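Vom Außenfeld an den Schreibtisch

Neun Spielzeiten lang hat er für die Demham Miners im Outfield gestanden, seit Oktober ist er für den Nachwuchs des Vereins zuständig. Das Büro liegt im ersten Stock des Vereinsheims, der Schreibtisch ist ein alter Küchentisch, und auf dem Fensterbrett stapeln sich die Spielberichtsbögen der vergangenen Saison. Er hat eine Stunde Zeit, dann beginnt unten in der Halle das Wintertraining der U15.

Ob ihm das Spielen fehlt? »Das Schlagen ja, das Busfahren nein«, sagt er. Die Auswärtsfahrt nach Treviline habe jedes Mal den ganzen Tag gekostet, Abfahrt um 6 Uhr, zwei Spiele, Rückkehr nach Mitternacht. »Mit zwanzig macht man das und geht am nächsten Morgen arbeiten. Mit Mitte dreißig habe ich danach zwei Tage gebraucht.« Die Entscheidung aufzuhören sei im Sommer gefallen, nach einer Zerrung im Oberschenkel, die nicht richtig ausheilen wollte. Er habe die Runde noch zu Ende gespielt, meistens als Designated Hitter, und in den letzten Spielen gar nicht mehr verteidigt.

Über seine eigene Laufbahn spricht er ohne große Umwege. Er sei nie der Schnellste gewesen, und sein Wurfarm habe für das Centerfield nicht gereicht. Deshalb das Leftfield. »Ich konnte Bälle lesen. Wenn der Schläger trifft, hört man schon, ob man vor oder zurück muss. Das kann man üben, aber man braucht viele Bälle dafür.« Im zweiten Jahr habe er kaum getroffen und sei auf Platz neun der Schlagreihenfolge gerutscht. Der damalige Trainer ließ ihn dort die halbe Saison stehen. Geärgert habe ihn das schon. Heute würde er es vermutlich genauso machen.

In der Nachwuchsabteilung sind zurzeit 70 Kinder und Jugendliche gemeldet, verteilt auf vier Altersklassen. Das klinge ordentlich, sagt er, aber bei den Fünfzehnjährigen werde es dünn. Viele wechselten dann zum Fußball oder hörten ganz auf. Der Verein hat deshalb mit Marchal eine Spielgemeinschaft gebildet, die im Frühjahr in die erste gemeinsame Runde geht. Trainiert wird abwechselnd an beiden Orten. »Es gab Eltern, die das nicht wollten, wegen der Fahrerei. Ich verstehe das. Die andere Möglichkeit wäre gewesen, die Mannschaft abzumelden.«

Beim Training will er einiges ändern. Die Jüngeren sollen bis zum Sommer keine festen Positionen haben, jeder fängt, jeder wirft, jeder steht einmal an der ersten Base. Curveballs sind bis zum Alter von vierzehn Jahren verboten, auch dann, wenn der Gegner sie wirft. Die Würfe der Pitcher werden mitgeschrieben, in ein Heft, das im Dugout liegt. »Früher hat man gefragt: Kannst du noch? Da sagt jeder Zwölfjährige Ja.«

Am meisten Zeit verbringt er derzeit im Schlagkäfig. Im Winter arbeiten die Gruppen dort vor allem am Tee und mit weichen Zuwürfen aus kurzer Entfernung, die Pitchingmaschine bleibt bis zum Januar im Schrank. Er hält wenig davon, Kindern früh einen bestimmten Schwung beizubringen. Wer den Ball mit einem merkwürdigen Stand gut trifft, darf den Stand behalten. Korrigiert wird, wenn die Hände zu spät kommen oder der Kopf weggeht.

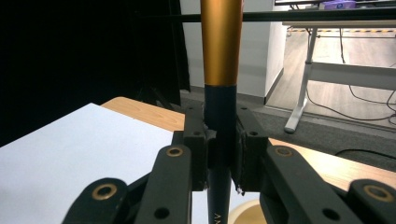 Oben goldorange, unten dunkel: Detailaufnahme mit zwei schwarzen Greifbacken.

Und das Geld? Der Haushalt der Abteilung sei überschaubar, sagt er. Für Bälle, Fangausrüstungen und Helme stehen im neuen Jahr rund 2.000 Euro bereit, dazu kommt, was beim Sommerfest eingenommen wird. Ein neues Netz für den Käfig ist darin noch nicht enthalten. Das alte hat an der Rückseite mehrere Löcher, die mit Kabelbindern geschlossen sind. Helme gehen vor, Handschuhe leiht der Verein im ersten Jahr aus, danach müssen die Familien selbst einen kaufen.

Im Mai steht das Turnier in Dronurano an, für das Demham zuletzt vor sechs Jahren gemeldet hatte. Dieses Mal fährt die Spielgemeinschaft mit der U15 hin. Übernachtet wird in einer Turnhalle, gespielt wird auf zwei Plätzen, von denen einer kein richtiges Infield hat. Über das sportliche Ziel will er nicht viel sagen. Zwei Siege in der Gruppe wären gut. Wichtiger sei ihm, dass alle zum Einsatz kommen, auch in den engen Spielen. »Wer mitfährt, der spielt. Das habe ich den Eltern so gesagt, und daran werden sie mich messen.«

Die Frage, ob er selbst noch einmal aufläuft, hört er offenbar öfter. Für die zweite Mannschaft hat er den Spielerpass nicht abgegeben. Wenn im Juli wegen der Ferien Leute fehlen, könne man ihn anrufen, sagt er, aber nur für Heimspiele. Dann nimmt er den Schlüssel für den Geräteraum vom Haken. Unten warten schon die Ersten vor der Tür.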